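The junk bin, again

2019-07-10

Quick one, dinner's on the stove. I finally pulled out the gray bin. The one that came with us from the Breven Street place and has been collecting stuff ever since. I told myself 30 minutes. Ha.

Did a first round before lunch. Pens, dead batteries, a Fasus warranty card for a toaster we got rid of in November. Receipts, so many receipts. All that went straight in the trash and I felt great for a bit. Then I got to the things that don't have a home, and slowed way down. 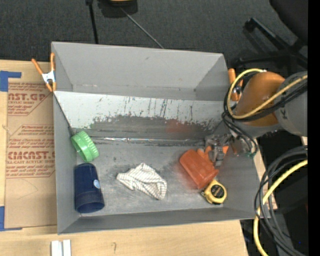 Round two. Still undecided on the cups.

The tape measure is the easy one, it goes in the kitchen drawer and it STAYS there. I paid 3 dollars for a paper one last week becuase I couldn't find it. The cloth is fine, nice thin stripes, just needs a wash and a fold. Green lid, no idea. Tried it on every jar we own. Giving it till the weekend.

Cups. Don't need more cups. But the orangey red one is such a good color with light coming thru it, and the navy one has that little sticker on it that I keep meaning to peel off. Maybe one for toothbrushes? Maybe both to the thrift store in Somham.

Bin itself is pretty beat up, scratches and scuffs all over. Going to scrub it tomorrow and see. Ok, pasta's boiling over, bye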